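4. Setting Up Your Stream Monitoring Station

Read this section through before anyone gets their boots on. The Trindar kit is designed for school groups and neighborhood clubs, and it will forgive nearly everything except being dropped in the creek with the lid open. Rukhsana Gondal, who wrote the first edition of this guide, tested that for you in April.

You will need the Trindar sensor, the mounting stake, the sample bottles, the logbook, and a pencil. Pens stop working in the rain. The ink in the logbook then stops being in the logbook.

4.1 Choosing a site

1. Pick a straight stretch of creek with steady flow. Pools look inviting, but they will tell you mostly about the pool.

2. Stay 300 feet upstream of any road bridge. Road runoff is a perfectly good subject, and it has its own section.

3. Get permission from the landowner in writing. A wave from a tractor does not count.

4. Mark the spot on your map and give it a name. The name will outlive you, so choose with some care. The Dekach group has been sending in tidy data from "Soggy Sock" for years, and it now appears that way in county reports.

Caution: Do not set up on a bank that is undercut. If the ground sounds hollow when you stamp on it, stop stamping on it.

4.2 Installing the sensor

1. Drive the stake into the streambed until it no longer wobbles. Have one person hold and one person hammer, and agree beforehand which is which.

2. Slide the sensor onto the stake with the arrow pointing upstream. There is an arrow on both sides. They agree with each other.

3. Tighten the collar by hand. Pliers will crack it, and replacement collars come from Lengyel by way of what seems to be every post office in between.
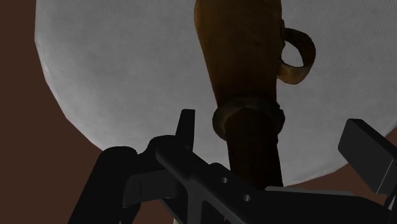 4. Hold the button down until the light blinks green, then let go. If it blinks red, the battery door is open. If the battery door is closed, open it and close it again with more conviction.

5. Wait 60 seconds before taking the first reading. This is a good time to have students write down what they hear — birds, water, each other.

Note: The first reading after installation is always a little high, as you have just been walking around in the mud. Record it anyway and write "first" beside it. Do not erase it for being ugly.

4.3 Taking water samples

1. Rinse each bottle twice in creek water, emptying it downstream of where you are standing.

2. Fill it facing upstream, with the mouth below the surface. Leaves are welcome in the creek and unwelcome in the bottle.

3. Label the bottle before you take the next one. Everyone believes they will remember. Eliseo Arellano has a shelf of bottles from people who believed this.

4. Keep samples cool and test them within four hours.

Caution: Wash your hands before lunch. This applies to adults too.

4.4 Sending in your results

Copy the readings from the logbook onto the Osel form, one line per visit. If a number looks wrong, send it as you wrote it and add a comment. Hajnalka Fodor reads all the comments and enjoys the long ones. For group accounts and lost passwords, write to Botond Deák, and please include the name of your site, however much you now regret it.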